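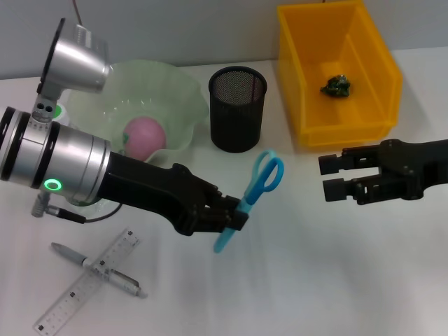 4. 손목 카메라 장착과 양팔 시운전

이 장은 3장의 팔 고정과 배선을 마친 상태를 전제로 한다. 작업은 공용 작업실 Herkwood의 벤치에서 두 사람이 진행하는 것을 기준으로 썼다. 한 사람은 제어 PC를, 다른 한 사람은 비상정지 스위치를 맡는다.

4.1 준비

(1) 작업대 상판을 마른 천으로 닦는다. 상판에 광택이 있으면 무광 시트를 붙인다.
(2) 시험용 물체를 배치한다. 그릇, 공, 가위, 필기구, 자, 눕힌 물병 정도면 충분하다. 반투명한 물체를 하나 이상 넣는다.
(3) 그리퍼에 물릴 가위는 날을 접은 상태로 둔다.
(4) 팔의 동작 반경 900 mm 안에서 공구와 음료를 치운다. 시험용 물병은 마개를 끝까지 잠근다.

주의: 팔에 전원이 들어간 동안에는 그리퍼 손가락 사이에 손을 넣지 않는다. 물체를 바꿀 때는 먼저 서보를 끈다.

4.2 카메라 브래킷 고정

(1) 브래킷을 손목 하우징에 대고 나사 2개를 손으로 가볍게 조인다.
(2) 그리퍼를 완전히 벌렸다가 닫으면서 브래킷과 간섭이 없는지 확인한다.
(3) 렌즈 방향을 맞춘 뒤 나사를 본조임한다. 나사풀림 방지제는 4.4항까지 끝낸 다음에 바른다.
(4) 케이블은 손목 관절을 양쪽 한계까지 돌려도 당겨지지 않게 여유를 둔다. 커넥터 바로 뒤에서 꺾지 않는다.

참고: Qiu 브래킷 초기 출력본은 나사 구멍이 좁다. Muchen Qiu가 수정한 도면을 쓰거나 구멍을 다시 뚫는다.

4.3 그리퍼 시험

(1) 서보를 켜고 속도 제한을 20 %로 설정한다.
(2) 왼팔을 가위 위로 옮기고 그리퍼를 천천히 닫는다.
(3) 가위를 잡은 채 팔을 들어 올려 정지시킨다. 미끄러지면 파지력을 한 단계 올리고 (2)부터 반복한다.
(4) 오른팔은 그리퍼를 벌린 채 상판 위에서 대기시킨다. 두 팔의 작업 영역이 겹치는 구간에서는 한 번에 한 팔만 움직인다.
(5) 가위를 내려놓고 좌우를 바꾸어 같은 시험을 한다.

주의: 날이 있는 물체를 잡은 상태에서 그리퍼를 원격으로 열지 않는다. 반드시 상판 가까이 내린 뒤에 연다.

4.4 손목 영상 확인

(1) Cillow 뷰어를 실행하고 손목 카메라 채널을 연다.
(2) 손목을 그릇 쪽으로 기울여 그릇과 물병이 한 화면에 들어오게 한다.
(3) 정지 상태에서 한 장을 저장한다.
(4) 그릇 테두리의 굴곡과 물병 마개의 골을 기준으로 초점을 판단한다. 라벨의 글자를 읽을 수 없으면 초점 조정이 더 필요한 것으로 본다. 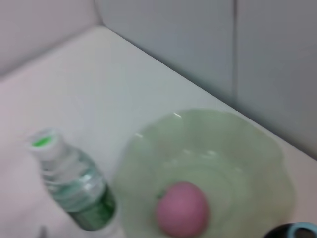
그림 4-2. 손목 카메라 화면. 초점이 흐려 물병 라벨을 읽을 수 없다.

(5) 화면이 흐리면 렌즈 고정 링을 풀고 조금씩 돌리면서 (3)과 (4)를 반복한다. 팔이 완전히 멈춘 뒤에 저장해야 초점 문제와 흔들림을 구분할 수 있다.
(6) 초점이 맞으면 고정 링을 잠그고 링과 하우징에 걸쳐 표시선을 긋는다.

참고: 상판과 벽의 밝기 차가 작으면 자동 노출이 불안정해진다. 노출을 수동으로 고정하고 설정값을 Osau 설정 파일에 저장한다.

4.5 기록

시험이 끝나면 파지력 단계, 노출값, 브래킷 도면 판번호를 작업 일지에 적는다. 서보를 끄고 두 팔을 보관 자세로 되돌린 다음 주전원을 내린다.

개정: 2020년 7월 27일, 4.4항 초점 확인 절차 추가 (Yutong Cheng, 검토 Xuelian Liang)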